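The Long Way to a Glass of Water

Viorica Pop has her hands in the air at nine in the morning, and she has to keep them there. If she scratches her nose, a machine on the other side of the room will try to scratch something too.

She is an operator at Vunevden, a company that rents the upper floor of a former print shop in Brirkordale and wants to sell robots that do chores. Her job is to show one how. She wears a pair of sensor gloves and a headset, and when she bends a finger, a black, jointed one bends with it. Every joint is written down. At the end of the day the recordings go into a training run, and the hope is that the robot will come out the other side able to do the thing on its own.

The thing, when I visited in July, was pouring water. Bottle in one hand, cup in the other, tip, stop, put both down. A child of five can do it, with some spillage. Vunevden calls it Kekana, a name that covers the robot, the software and, as far as I could tell, the mood in the building.

I had read the company's brochure on the train. It says the robot "learns the way we do, by being shown." I don't think that's right, and I spent most of the day trying to get somebody to defend it. When my grandmother showed me how to pour, she did it once, and I also knew by then what water was and that she would be cross if it went on the tablecloth. Kekana knows none of this. It gets a stack of recordings of joints moving, paired with what its cameras picked up, and is asked to produce something similar next time.

Pop was more relaxed about the brochure than I was. She came to the work from a bakery, and she says the two jobs have more in common than you'd expect: early start, sore forearms, the same motion until lunch. The gloves don't tell her how hard she is squeezing. She has to judge that by eye, from the way the plastic gives. "You stop trusting your own hands," she told me. "You go home and pick up a mug like it's going to explode."

A good attempt gets kept and a bad one gets thrown away, and she is the one who decides. This bothered me more than anything else I heard. If the robot only ever sees clean pours, what does it do after a fumble? She said they had begun keeping some of the recoveries, where she misses a grip and goes back for it. Nobody had thought to at first.

Between attempts she holds still with her palms turned in, and the black hands do the same on either side of the bottle and the clear cup, their shadows thrown long over the white tabletop. 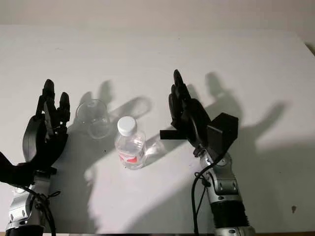 Octavian Furtună thinks people like me are impatient. Over the phone from Povora, he argued that every complaint I had could have been made about speech recognition in its early days, and that the answer then was also more recordings from more people. Hands are harder than voices, he allowed, but he didn't see a wall. He saw a bill. Somebody has to pay for all those mornings, and whoever pays first will own the skill. "You're looking at the slow part and calling it the whole thing," he said.

Perhaps I am. But the slow part is what the company is asking people to put money into, and it deserves a look. Over the afternoon I asked to see the robot work by itself, with the gloves on the hook. They agreed, which was decent of them, and gave it 50 tries. It poured and stopped in time on 3 out of every 5. Then I asked if I could move the bottle a little closer to the wall, and the mood changed. We could try, an engineer said, but it wouldn't mean much, as that position was thin in the data.

It meant a good deal to me. My kitchen is thin in the data. So is yours. My counter has a toaster on it and a window that glares until noon, and the bottles that come home from the store are never the same shape for 2 weeks running. The engineer's answer was that they would record those too. I asked how many kitchens. She laughed, and then she wrote something down.

None of this makes the work silly. Steering a robot from inside a pair of gloves is a good way to get a machine through a job that is hard to write down as rules, and I can think of places where it would be useful with no learning at all. Let a person do the dangerous lifting from a safe room, and pay that person properly. Vunevden has had requests of that kind and has turned them away as a distraction from the main product.

Pop finished at three. She peeled off the gloves, shook out her wrists and went to the sink in the corner, where she filled a glass and drank it while reading her phone. The next morning's list was already taped to the door. It said bottle and cup again, left hand first.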